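Listening Before the Birth

At eleven in the morning the waiting room of the Tratville antenatal clinic is full, and Mairéad Kavanagh is already behind with her list. She has been a midwife for most of her working life, and for the past two years she has led the clinic's service for women who are severely afraid of giving birth. Appointments are booked for an hour. Many run over.

Fear of childbirth is common and, in most cases, manageable with ordinary reassurance. In a smaller group of women it is disabling. Some avoid pregnancy altogether, or delay it for years. Others attend every scan and say nothing until the final weeks, when a request for a planned caesarean brings the matter into the open. Until recently the clinic had no agreed way of finding these women earlier.

The present service grew out of a review by the Gresteck maternity group, to which the clinic belongs. Its authors read the notes of 1,277 women booked across the group's units and looked for any record that a midwife or doctor had asked about fear. Such entries were rare. Where they did appear, they were usually brief — "anxious", "nervous about labour" — and seldom led to a referral.

"The notes told us a great deal about blood pressure," says Kavanagh. "They told us very little about what a woman expected to happen to her."

Women booking at Tratville are now asked to complete a short questionnaire at their first visit and again in the third trimester. It has 11 items, each marked on a scale from 0 to 100, and covers pain, loss of control, trust in staff and previous experience of hospitals. A high score does not lead to a diagnosis. It leads to a conversation, normally with the same midwife who will see the woman for the rest of her care.

Ailbhe Ó Briain, the psychologist attached to the service, is cautious about what the questionnaire can do. Scores shift with tiredness, with the company in the room and with the stage of pregnancy. A woman who has lost a baby may mark every line low on the first occasion and find the second form impossible to finish. For this reason the midwives are trained to read the form alongside the woman, and to treat a blank answer as worth a question.

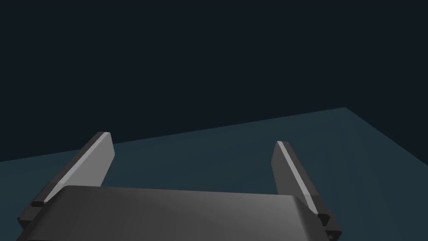

Training takes place over two afternoons and is open to obstetric staff as well as midwives. Attendance among the doctors was poor at first and improved once the sessions were moved to March, clear of the rota change. The course material, known in the group as the Pometti papers, consists largely of written accounts by former patients, read aloud and then discussed.

The service has its critics. Some colleagues at the Ó Gríofa unit, where the questionnaire is to be introduced next, argue that asking about fear may plant it, and that hour-long appointments cannot be offered everywhere. Ó Briain accepts the second point. On the first, she says the women she sees have generally been frightened for a long time before anyone asked.

Whether the approach alters the course of labour remains an open question, and the group has made no claim that it does. A follow-up of women seen at Tratville is in preparation, and will include interviews conducted at home after the birth.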